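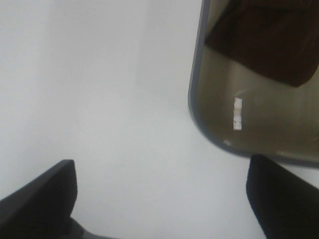

The gripper closed on my knuckle on run 866, a good two seconds after I had cleared the stop and several minutes after anything should have been telling it to close. It didn't really hurt! I had the force turned way down, and I got a red mark and a fright out of it. But a gripper that moves when no program is running is about as serious a fault as I can have in a one-person workshop, so I dropped everything else and went after it, and I have to say it has been the most interesting week I've had with this arm. Look at the fingers when they're spread apart, with the right one sitting so close to the gray rim of the tray, and you'll understand why my hand ends up where it does. After a stop I like to reach in and straighten whatever is in the tray, and the easiest way in is straight through the gap.

Some background for anyone who came here from the woodworking posts. The arm is called Fawzy, and it runs on Skultura, the control software I've been going on about since March. The gripper is a Zamenell two-finger one that I bought secondhand, and it has its own little controller box with its own power supply. Remember that part, it matters later. The job is simple pick and place: take something out of a tray, move it over, put it down, go back. I've been leaving it running for long stretches so I can see what wears out or drifts.

Run 866 was a perfectly ordinary one until the arm paused with a protective stop. Those happen. A joint sees a bit more load than it expects, everything freezes, and you go and have a look. I had a look, saw nothing wrong, straightened things up, cleared the stop from the tablet with my left hand and (this is the bad part) left my right hand where it was. I did not press run. The arm stayed completely still. The fingers closed.

My first guess was that I'd brushed the run button without noticing. The log said no. My second guess was a flaky cable, so I swapped it and wiggled the new one for a whole evening, with nothing to show for it. Third guess was air in my own head, so I set my phone up to film the tablet and the gripper together and tried to make it happen again. It took eleven tries. There it was, clear as anything: stop cleared, program idle, fingers closing.

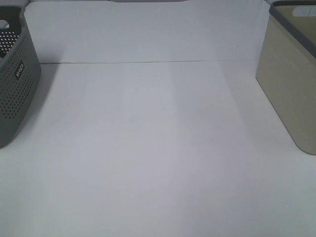
So then I did what I should have done on day one and wrote a proper test. I cleared everything out of reach, stood back with the stop button in my hand, and had a script trip the protective stop on purpose at different points in the cycle, wait, clear it, and watch the finger position without ever starting the program again. I did that 50 times. The gripper moved by itself on 13 of them, always closing, never opening, and every one of the 13 came from a stop that landed in the short stretch between "arrive at pick" and "fingers closed."

That was the clue I needed, and I may have done a small dance. The stop cuts motion on the arm straight away. It also tells the gripper box to hold. But if a close command has already left Skultura and is sitting in the box's buffer, the box doesn't throw it away. It keeps it! The box has its own power supply, so it never loses the buffer either. Then when I clear the stop, the hold is lifted, the box looks at what it has waiting, finds a close command from several minutes ago, and cheerfully carries it out. Everyone in the chain is doing what they were told. The delay before it moves is the box re-checking its motor, and it's just long enough for you to decide all is well.

I looked through the Zamenell manual again and there is a line about it, in the section on serial settings, where it says pending commands are retained through a hold. I'd read that page before and had taken it to mean settings. My mistake, though I would have liked it in the safety section with a big box around it.

Here's what I changed:

The arm program now sends a flush to the gripper on every stop, and again before a stop can be cleared. If the box doesn't answer the second flush, the stop stays on.

After clearing, the gripper ignores everything until it gets a fresh enable, and the only thing that sends that is the run button.

Every gripper command carries a time, and my little driver script drops any that are more than half a second old before they're passed along. Commands already in the box are covered by the flush, so this one is a belt with the braces.

The gripper's supply goes through the stop circuit. This was the fiddly bit, and it meant a relay and a new enclosure, but I wanted one measure that doesn't depend on any software of mine being right. The fingers hold position with the power off – I checked that with a few different things in the grip before I trusted it.

And my hands stay out until the button is pushed in. No reaching through the fingers to tidy. I've moved the tablet around to the far side of the bench so that I can't touch the screen and the tray at the same time, which feels clumsy and is exactly the idea.

I ran the same test script again with all of it in place, another full set of stops, and the fingers didn't move on any of them. Then I disabled the fixes one by one to see that each did something alone. The flush and the power relay each stopped it completely. The enable did too. The time check on its own did nothing at all for this fault, which I half expected, but I'm keeping it.

I've posted the driver script and the test on my Bruveo page, with the wiring sketch. If you have one of these gripper boxes, with any arm, please try tripping a stop right in the middle of a close and then clearing it from a safe distance. I'd love to hear what yours does, and which firmware it's on. Mine is old and I haven't dared update it yet.

Next up is why the arm stopped on run 866 in the first place. I still don't know! The load on the wrist joint climbs a little as the afternoon goes on, and I have a suspicion about the cable clip.

Posted 7 August 2022

Home Robots Woodworking Archive About Contact Older posts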